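Plastness: what ends up in the sitting room bin
Project report, Environment and Everyday Life module
Submitted 3 Jan 2019

Introduction

When our group first sat down to choose a topic we had grand ideas about rivers and the sea, as I suspect most groups do. We had a list going, with turtles on it and everything. Then somebody got up to throw away a biscuit wrapper, couldn't get it to stay in the bin, pushed it down with the flat of a hand and sat back down again, and we all rather looked at each other. That was our topic. We called it Plastness, a word we made up for the feeling of a bin which is full but weighs next to nothing, and although our tutor was a little doubtful about the name, it stuck.

The question we set ourselves was a small one: why does the bin in a shared sitting room fill up so quickly, and what could the people who use the room do about it without making life miserable for each other? We wanted to look at a sitting room in particular. Most of the reading we did was about kitchens, where there is usually a recycling box within arm's reach and people are already in the frame of mind for scraping plates and rinsing tins. In a sitting room you have a film on, your feet are up, and whatever is in your hand goes into the nearest thing with an opening at the top.

The places we looked at

We used two shared sitting rooms. The first is at Flekari, the student house where half of our group lives, and the second is the common room on the ground floor of Acharya, which is a bigger building with a proper bin store out the back. Flekari has bins at the side of the house, past the bicycles, and on a wet December evening that can feel like a very long walk in slippers.

The Flekari sitting room is the one we got to know best, so most of this report is about it. It is carpeted, it has a sofa, it has low tables, and it has one white bin with a liner in it. That bin takes everything. Until our project there was no separate place in the room for bottles or paper, and if I am fair to the household (and I should be, as I am part of it) no one had ever thought of asking for one.

How we went about it

We watched the bin for 7 days in December. Each evening one of us looked into it before bed and wrote down what sort of things were on top, how far up they came, and whether the bag had been changed since the day before. We didn't tip the whole lot out every night. We had planned to, and did it once on a sheet of newspaper, and it was unpleasant enough that we agreed a look from above would do for the rest of the week, with one full sort at the end.

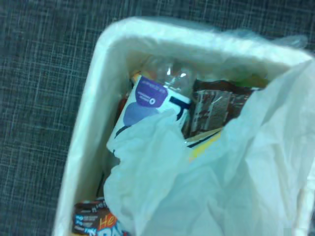
For the full sort we put on washing-up gloves and made heaps on an old shower curtain: drinks bottles, snack wrappers, carrier bags and other soft plastic, paper and tissues, and then a heap for everything we couldn't agree about. That last heap was bigger than we had expected. We spent ages on a crisp tube with a metal bottom and a plastic lid. We weighed each heap on kitchen scales borrowed from upstairs (returned clean, I promise), and we also did something we were quite proud of, where we put each heap loosely into a 60 litre storage box and marked how high it came. Weight tells you one thing and room taken up tells you quite another, and for our question it was the second that mattered more.

We also put a sheet of paper on the wall by the door with a pencil on a string, asking people to write down anything that had annoyed them about the bin. It was the cheapest part of the project and we learnt a great deal from it, even if one of the answers was only a drawing of a cat.

What we found

The heap of soft plastic weighed 200 grams. I remember all of us leaning over the scales and thinking that we had done something wrong, because the same heap had come nearly to the top of the storage box. A handful of wrappers is hardly there at all when you hold it, but it springs back. You can squash it down as hard as you like and five minutes later it has quietly come up again, and so the bin looks full, and then somebody balances the next thing on top.

Drinks bottles were the other great takers of room. Most of the ones we sorted were the 500 ml size, and nearly all had gone in with the cap screwed on, so that they were full of air. A bottle with its cap on cannot be flattened, and it has an awkward way of lying slantwise so that the things around it can't settle either. We tried squeezing the air out of ours and putting the caps back on, and the bottle heap went down by such a lot that we did it again for the pleasure of it. In our area bottles can be recycled, so strictly speaking none of them ought to have been in that bin in the first place, squashed or not.

Paper was less of a bother than we had guessed. It was mostly tissues and receipts, and a few screwed-up notes that we were too polite to unfold.

At Acharya things were rather different. The common room there has a recycling bin next to the ordinary one, and bottles did mostly go where they should. The wrappers were just the same as ours, though. There is no good home for a crisp packet in either building, and the nearest collection point we could find for soft plastic was at the Zerkov shop, which is a bus ride away.

Where the bin stands 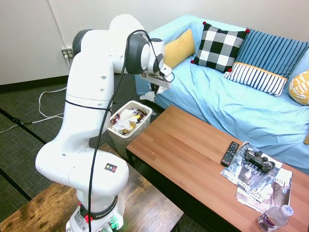 We had not thought much about furniture when we started, and I am a bit sorry about that now, as it could easily have been a project by itself. People throw things from where they are sitting. They aim a little, they are tired, and they don't get up to see how it went. On the sheet by the door two of the longest complaints were about having to lean across a table to reach the bin, and when you look at where it stands you do see the point, with the white bin on the floor in between the low wooden table and the larger coffee table, and the rubbish already heaped a little above its rim, wrappers in red and yellow and orange and what have you. There is a crumpled bit of white paper on the edge of the sofa as well, and a sofa edge is just the sort of place where our small rubbish tended to end up. We found plenty of the same kind of thing during the week, tucked beside cushions or left next to the remote control on the coffee table, and it was nearly always small and light.

So on the last evening but one we tried the bin at the end of the sofa, where you can drop something in without stretching. People liked it. One housemate kicked it over in the dark, so it was not a complete success, but there was less on the cushions the next morning. One night is far too short to prove anything and we don't want to make more of it than it deserves.

What people wrote on the sheet

Besides the leaning, the complaint which came up most was about whose turn it was. Flekari has a rota for the kitchen and the bathroom, and the sitting room is simply not on it. Everybody had assumed that the bin belonged to whoever noticed it, and it is remarkable how long a whole household can go without noticing. Several people wrote that they had changed the bag more often than anyone else. I am afraid I had written that myself, before I saw that others had too.

Another comment, a very sensible one I thought, was that the spare liners were kept in a kitchen cupboard behind the rice. If you take out a full bag and there isn't a fresh one to hand, you are rather inclined to leave the whole job until tomorrow. We have since put the roll at the bottom of the bin, underneath the bag in use, which somebody's grandmother has apparently been doing for years.

Suggestions

For Flekari we have asked for a second bin, a plain one, only for bottles and cans, to stand beside the first. We have asked that the sitting room go on the rota. We have also started a bag for clean soft plastic, hanging on the back of the door, and whoever is going past Zerkov takes it along. It has been taken once so far. I would love to say that it has changed our habits, but I found a chocolate wrapper under my own cushion while I was typing up this section.

For Acharya we only suggest a hook and a bag for wrappers, as they are managing nicely with the rest.

Things we would do differently

We should have done a full sort at the beginning of the week as well as at the end, gloves and all, so that there was something to compare. We should have written down how many people used the room each evening, as a film night plainly fills a bin faster than an evening when everyone is out. And December was perhaps a funny month to choose, with all the sweets and parcels about. We would like to repeat the week later in the year, with the second bin in place, and we have kept the shower curtain for it.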